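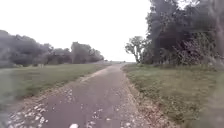 Asphalt path with gravel margin and grass on both sides.

Search this site
Enter keyword
Go

About Us

Print this page
E-mail this page

Iser Path Survey is a small engineering firm that inspects, grades and specifies repairs for narrow paved ways: field paths, farm access strips, towpaths and the older cycle routes that were laid in asphalt and then left alone. We do not work on highways. Our clients are mostly towns, land trusts and drainage districts that own a path and need to know its condition before they set a budget.

What we inspect

A path survey covers three zones, and we report on them separately.

The first is the running surface. We record cracking, patching, raveling and loss of fines, and we note where color changes across the width suggest older and newer material side by side. A patchy surface can still be sound. We core only where the surface reading and the edge reading disagree.

The second is the edge. Most failures we are called to look at begin here. Where the pavement has no curb, the outer strip carries load with support on one side only, and it breaks down into fragments that mix with the gravel. Loose stone on the running surface is logged by size and distance from the edge, as it is the most common complaint from cyclists and wheelchair users.

The third is the verge. We measure width, cross slope and the height of the turf against the pavement. Turf that has grown above the asphalt holds water on the path. Dry debris that collects between gravel and grass has the same effect over time – it binds, seeds itself and forms a low dam. On flat ground this matters more than most owners expect.

Tree lines are mapped by offset and canopy spread. Roots are recorded only where they have lifted the surface or are likely to within the life of the repair.

How we grade

Each section receives a grade on the Evton scale, which we developed in-house and revise when field results call for it. The scale separates surface and edge scores so that a path with a good center and a poor margin is not averaged into a fair one. Verge condition is reported in writing and has no score. Copies of the scale are supplied with every report, along with the raw section sheets.

To date we have graded 111 paths. Re-inspection is offered after 2 years at a reduced rate, and we recommend it for any path where the edge score was the lower of the pair.

Repair specifications

We write specifications but do not carry out construction, and we take no commission from contractors. A typical specification for an unkerbed asphalt path includes sweeping and removal of loose stone, cutting back of turf, reshaping of the gravel margin and local replacement of broken edge. Full resurfacing is specified where the base has moved.

For gravel margins we use the Grako method: the existing stone is lifted, screened, and relaid in 2 compacted courses with the finished level just below the asphalt. Screened stone is reused where it meets the grading limits. The rounded stone found beside many older paths usually does not, because it will not lock, and it ends up back on the pavement.

Survey season

Field work is done from early spring through fall. Overcast conditions are preferred for surface records – direct sun throws shadow into shallow cracks and flattens the tone of worn asphalt. September is normally our busiest month and should be booked well ahead. Snow cover, standing water and leaf fall all rule out a surface grade, although edge levels can still be taken.

Office and records

The office and sample store are in the Munshi Building, lower level. Cores are kept for nearly 2 years and then returned to the client or discarded on written instruction. Past reports can be requested by the path owner at no charge. Other parties need the owner's written consent.

Page last reviewed October 17, 2018

Print this page
E-mail this page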